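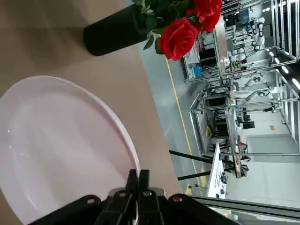 Section 2: Setting up your Brundix and baking your first batch

The Brundix is an electric waffle-biscuit iron, and once it has been set up properly it makes the thinnest, crispest rolled biscuits you could want. The setting up takes one evening. Please do all of it before you promise anyone biscuits!

Before you start

Take off the clear film from the lid and the control panel. Check that you have the iron itself, the wooden rolling cone, the drip tray and the batter spoon. The spoon matters more than it looks - all the amounts in this guide are given in level spoonfuls of that spoon, and a kitchen tablespoon holds a good bit more.

Caution: The outer lid gets hot as well as the baking surfaces. Use the black handle only, and keep the lead away from the hinge.

2.1 Seasoning the baking surfaces

1. Wipe both surfaces with a damp cloth and let them dry with the lid open.
2. Brush on a thin coat of sunflower oil. Butter will burn at this stage, so save it for the batter.
3. Close the lid, turn the dial to 4 and wait for the green light.
4. Leave for 12 minutes, then switch off and let the iron cool fully.
5. Wipe away the brown oil and repeat once more.

Note: A little smoke and a toasty smell are normal the first time. Open a window.

The first two biscuits off a newly seasoned iron will taste of oil and should be thrown away. From the third onwards they're yours.
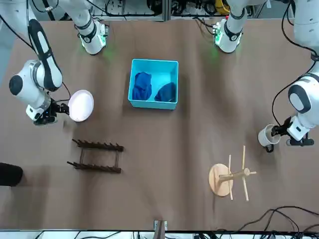

Haoran Liao wrote in to say that two was not enough on his iron, and that he only lost the oily taste after the fourth biscuit. He had been using rapeseed oil and a fairly heavy hand with the brush. If yours still taste odd, carry on until they don't, and go lighter on the oil next time.

2.2 Mixing the Boma batter

Boma is our name for the plain vanilla batter, and it's the one to learn on. It makes 18 biscuits.

2 eggs
100 g caster sugar
100 g butter, melted and cooled
120 g plain flour
1 teaspoon vanilla extract
A pinch of salt
Water to thin

1. Whisk the eggs and sugar until pale. A fork will do.
2. Stir in the butter, vanilla and salt.
3. Sift in the flour and mix until the last lumps go.
4. Add cold water a spoonful at a time until the batter runs off the spoon in a ribbon.
5. Cover and rest in the fridge for half an hour.

Do give it the full rest. The batter thickens as it stands, so check it again before baking and add another splash of water if the ribbon has turned into blobs.

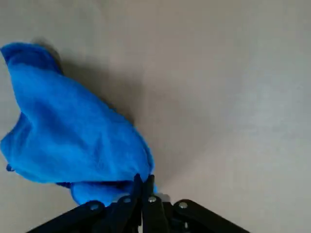 Once you're happy with the batter, stir it gently from the bottom of the bowl. Sugar likes to settle there, and a sugary last few spoonfuls will brown far too quickly and stick.

2.3 Baking and rolling

1. Turn the dial to 3 and wait for the green light.
2. Put one level spoonful just behind the middle of the lower surface. It will spread forwards when you close the lid.
3. Close the lid and press down for a moment, no longer.
4. Look after one minute. You want pale gold in the middle and a slightly darker edge.
5. Lift the biscuit with a flat wooden spatula, lay it on a clean tea towel and roll it round the cone straight away.
6. Hold the seam down while you count to ten, then slide the biscuit off.

Caution: Fresh biscuits are very hot and the sugar clings to skin. Roll with the towel between your fingers and the biscuit until you have the knack.

If a biscuit cracks as you roll it, it was either baked too long or left lying too long. Pop it back on the iron for a few seconds and it will often soften enough for another go. Cracked ones crumbled over ice cream are wonderful, so keep them all. 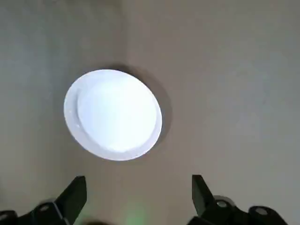
Leave the finished rolls to cool on a rack with a bit of space between them, then put them in a tin with a tight lid. They stay crisp for a week. Fill them only when you're ready to eat, as cream softens them within the hour.

2.4 Other batters

When Boma feels easy, try these. Both bake at the same dial setting unless we say otherwise.

Kurtuluş: swap 30 g of the flour for very finely ground pistachios and add a pinch of cardamom. It's fragrant and a lovely green-gold, and it needs a few seconds less on the iron.

Culuso: swap 15 g of the flour for cocoa and use soft brown sugar. You can't judge this one by colour, so go by the steam - when it nearly stops, the biscuit is done. Turn the dial down to 2 if the edges taste bitter.

Guide last revised 2025-04-23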